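Sorting small PVC fittings on a shared white bench -- pad and plate, or bins?

Posted in Workshop & Storage by benchleft_80

I share a long white table with the control side of our shop. The left end holds push-button boxes and that isn't going to change, so I get the right end. I do small runs of PVC fittings there, mostly short pieces, and I need a way to set them down, look them over and put them aside without chasing them across the floor.

Right now I use a thick fabric-covered pad, the oatmeal kind with rounded edges, and a shallow round plate on top of it. The pad keeps things quiet and the fittings don't skate the way they do on the bare tabletop. The plate keeps the ones I've checked apart from the ones I haven't.

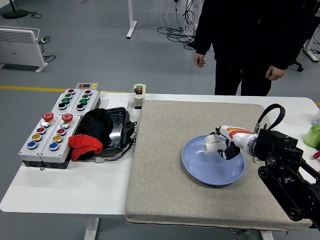 My trouble is that the pad is big. It takes up most of my end and sticks out a little past the front of the table, and I bump it with my hip. Tape and a bottle end up pushed to the far right edge. I've had the tape roll off twice. A batch is 127 pieces, so the plate fills and I have to stop and empty it.

I looked at the Cinutel stacking bins, but they are deep and I can't see into the bottom without tipping them. Should I cut the pad down, get bins, or change the plate for something larger? I would like to keep a light color under white parts if I can, but they do get hard to see on a white table.

Last edited 4:10 pm

Jistska

Keep the pad and fix where it sits. Pull everything off, push the pad back until the front edge is even with the table or an inch behind it, and put two strips of rubber shelf liner under it. Mine had crept forward over a few months and I didn't notice until I started bumping it too. If it still won't fit front to back, turn it before you cut it. Fabric-covered boards fray badly once you cut through the wrap, and then you get fuzz in your fittings.

For the plate, I'd stay shallow. You want to see every piece. A cafeteria tray holds a lot more than a plate and has a low rim, and you can carry it with one hand. Blue or gray is best under white PVC. I used a white tray for one winter and kept leaving pieces behind in it -- small couplings mostly.

I wouldn't use the deep bins for checking. They are fine for parts that are already done. Burnska makes a half-height one that sits under a tray, but I don't know if they still sell it in single units. Mine came in a case of 9.

The tape should hang. A dowel or a hook on the side of the table takes care of that.

Farouk

bins. got the cinutel ones, no complaints. 400 elbows in one and room left over

pvc_and_patience

I agree with the first reply about the tray, with one addition. If you share the bench with control boxes, leave a gap between them and the pad and mark it with a line of tape. We had a pad slide over against a box and somebody leaned on a button. Nothing came of it, but we keep a hand's width clear now.

Also, stand the fittings on end if the shape allows it. They take less room, they don't roll, and you can look down through the opening for burrs. It doesn't work for tees. For those I lay them in rows of ten, which makes the last row easy to check against the batch sheet.

Put the bottle on the floor or a shelf. Condensation on that kind of fabric leaves a ring, and I haven't found anything that gets it out.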